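### 1/10

Thread on phone cases: getting them on, getting them off, and what collects in between. Cristóbal Arancibia asked why his screen protector lifts at one corner every few months. The answer is mostly about order of operations, so I'm writing the order down.

### 2/10

Clear the surface first. Stone-pattern tops are the worst for this, as fine pale veins hide fine pale grit. Wipe once with a damp microfiber, once with a dry one, then look across the surface from a low angle with a light behind it. Anything that casts a shadow comes off.

### 3/10

Lay out cases and phones separately, all facing the way they will be used. Check the camera cutouts before picking anything up. A case held the wrong way around still feels plausible in the hand for a second or two, and that is when people start bending it.
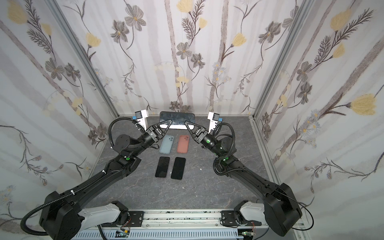 *Cases behind, phones in front with screens up. Light blue left, coral pink right.*

### 4/10

Note the specks on the tabletop near the phones. A speck that size under a case will mark the back of a phone given enough pocket time. Pick it up with tape. Brushing moves it a few inches and you meet it again later.

Same goes for the inside of the case. Rinse, shake, air dry for 30 minutes, and check the corners last.

### 5/10

Fitting, for a flexible one-piece case:

- camera end first, lens seated in the cutout
- one long side, top to bottom
- the opposite long side
- bottom corners, one thumb each

Then stand the phone up and look at the rim from the front. Tilt it until a reflection crosses the glass. Small scuffs that disappear face-on show up well against a dark screen, like the pale one near the upper middle of this glass.

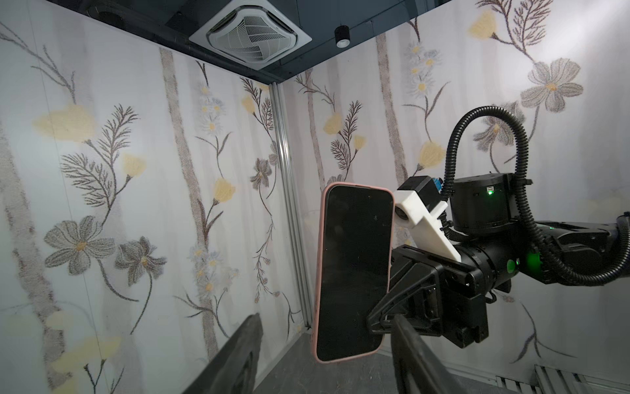
### 6/10

A pale mark has two usual explanations: residue or damage. Breathe on the glass and wipe with a clean cloth. Residue smears or goes. Damage stays put and can sometimes be felt with a fingernail. Photograph it before doing anything else if the phone is going to a new owner.

### 7/10

On protectors. My notes from June have the Okura glass at full width and the Patau glass slightly narrower. The Okura lifted at the lower left under two of the three cases I tried. The Patau did not lift under any. Small sample, one phone model, one pair of hands. Akua Sulemana gets lifting with both, but she takes her case off every night.

### 8/10

Removal runs the other way: bottom corner first, camera end last. Push the corner outward with a thumb while the fingers support the back. Do not pull from the middle of a long side. It stretches the edge over the buttons, and a stretched edge is where the grit gets in next time.

### 9/10

Bare phones go down one at a time. Flat with the screen up is the stable position for checking the glass. Upright lets you see the face at a different angle, but a bare edge on a stone-look top has very little grip, so keep a hand near it or put a folded cloth underneath. White flecks are easy to spot against charcoal - clear them before the phone slides over one.
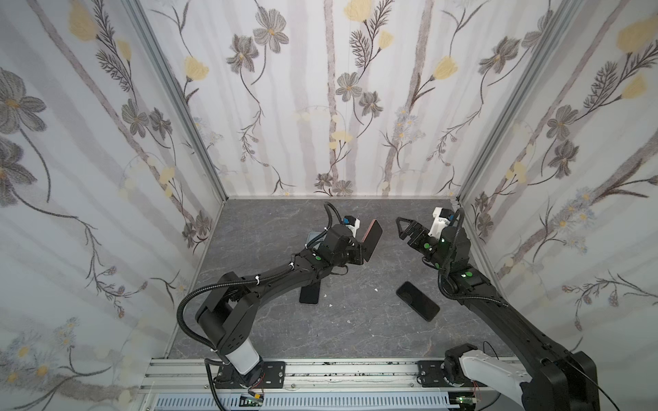

Last edited: 29 February 2024. Post 5 reordered, post 8 added.

The earlier version of post 5 had the bottom corners going in first. That works on stiff two-piece cases and badly on flexible ones. Thanks to Akua for the correction.

### 10/10

Supplies, as asked:

- Microfiber, washed without softener. Softener leaves a film.
- Low-tack tape for specks. The Vimano roll is fine, as is anything from a paint aisle.
- A lamp you can put low.

I have not tried cases with a built-in screen cover. If you have one that stays free of dust for 100 days, reply with the model and how often you take it off.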